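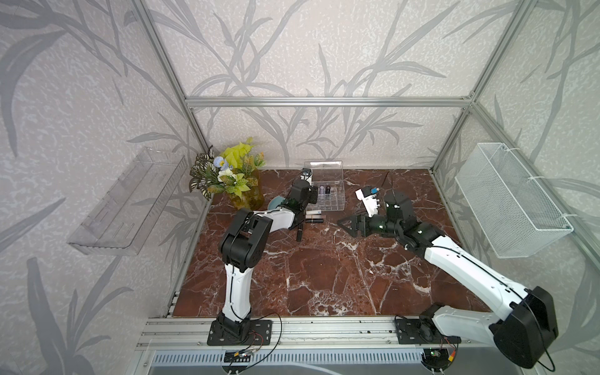
Hi Elba,

Quick catch-up on the Orellana money before you all disappear into budget season. The short version: the retirement savings sign-up pilot is in decent shape, the fee disclosure piece is behind, and I could use a decision from you on one thing.

**Sign-ups.** We wanted 100 small employers on the shared plan by the end of November and we're at 78. I'm pretty happy with that! Most are restaurants and repair shops that never offered any kind of retirement plan, and 51 of them are already sending in payroll contributions. The other 27 have signed but haven't sent a cent yet. Trinidad is calling them one by one, and mostly she hears that the payroll person quit (or is the owner's cousin, on vacation).

**Fee disclosures.** Slower going. The state wants a one-page fee summary for every fund on the menu, all 17 of them, and Patricio has rewritten the template twice now after comments from the examiner's office. The third draft went in last week – fingers crossed. I'd moved some of Damián's hours over to help, so the travel line is underspent and the staff line is a bit over.

**Recordkeeping.** We're staying with Kotel through the spring. Brandport's quote was lower, but it left out the annual audit support, and Fidel didn't want to switch in the middle of a filing year. I agree with him.

**What I need from you.** Can we shift the leftover travel money into staff time? It doesn't change the total. If you need a formal amendment, send me the form and I'll get it back the same day.

Contribution tables are in the shared folder, next to the old ones.

Thanks so much!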